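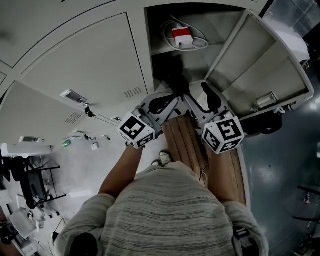 White metal cabinet, upper compartment open, with the power adapter and its cables on the shelf.

FLILSIDE SHARED WORKROOM
Minutes of the users' meeting, August 27, 2019

Chair: Hussam Zein
Groups represented: Ondon, Mahasneh, Pandach
Apologies: none received

1. Minutes of the last meeting
Accepted with one correction. Under "Keys," the spare key is held at the front desk and not in the desk drawer.

2. Metal cabinet
The chair reported complaints from two groups that items left in the cabinet get moved or mixed up. Most of the discussion was about chargers and cables. There is a white power adapter with a red top on the upper shelf of the open compartment, and none of those present could say which group it belongs to. It stays on that shelf until the next meeting. If it is unclaimed by then it goes in the shared box.

Agreed:
- Each group gets its own compartment. The lower ones are for bulky items.
- Adapters and chargers go on upper shelves with the cable coiled. Put a tape label on the plug end with the group name.
- Nothing is to be pushed up against the vent slots in the doors.
- Doors are to be shut at the end of a session. The Mahasneh group asked for this after someone walked into an open one.

Ondon asked for a lock on their compartment. The chair has a quote of $146 for locks on the whole cabinet. It was felt that this was too much for now. Ondon may fit their own padlock if they leave a key at the front desk.

3. Clearing out
The lower shelves are dark and things get forgotten at the back. Pandach offered to bring a flashlight and empty every compartment in one go. Anything without a label will be put out on the long table for 8 days, then thrown away or given away. Old paint and batteries are to be kept apart and taken to the town drop-off.

Action: Pandach to do the clear-out. Chair to put a notice on the door beforehand.

4. Wooden boards
There was a question about whether the plank boards can be left out between sessions. Mahasneh use them most weeks and find them heavy to carry back. Ondon said they take up floor space when there is a full group in. Agreed that boards may stay out during the day but must be stood against the back wall by closing time. Loose wires and cords should be cleared off them first.

5. Supplies
A budget of $50 was approved for labels, cable ties and a plastic box with a lid. Receipts to the chair. Ondon asked if floor cleaner could come out of the same money. It can if there is any left over.

6. Any other business
The window by the sink still sticks. Reported again to the building office.
Pandach would like to start earlier in November. To be looked at when the winter schedule is drawn up.

Meeting closed. Next meeting date to be sent by email.

Comments (2)

marl_k: Can the labels go on both ends of the cable? The plug end is no use once it's in the wall.

Ondon group: We will bring our own padlock. Key will be at the desk.

This site uses cookies to remember your settings. By continuing to browse you agree to their use. Accept | Manage settings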